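Cheap Regional Bus Tickets and What Passengers Really Pay
Student project report, 07/05/2018

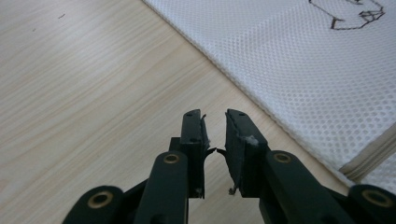
The price on the first page is never my price, one passenger wrote in our survey, and she added that she had stopped comparing companies because the bag fee came only at the last step. Many other answers were similar, so we made the fees our main question.

We compared two companies on the route from Poltthorpe to Futimby, Joly and Simside. Both sell low fares online. In September we saved the prices of 33 departures, always for one adult, first without luggage and then with one suitcase.

Joly shows the lower fare at the beginning, often 13 dollars one way. Simside asks 19 dollars, but the suitcase is already inside this price. When we added the bag and the seat choice, Joly was more expensive on most departures. For a traveler with only a small backpack Joly stays the better choice — if he accepts any seat.

We had also a file with 3,103 older fares, but it did not contain the fees, and we could use it only for checking the basic price.

A weak point of our work is the short time. We did not look at holidays, and we did not test tickets bought at the station. The tables are in Appendix A, the survey form in Appendix B.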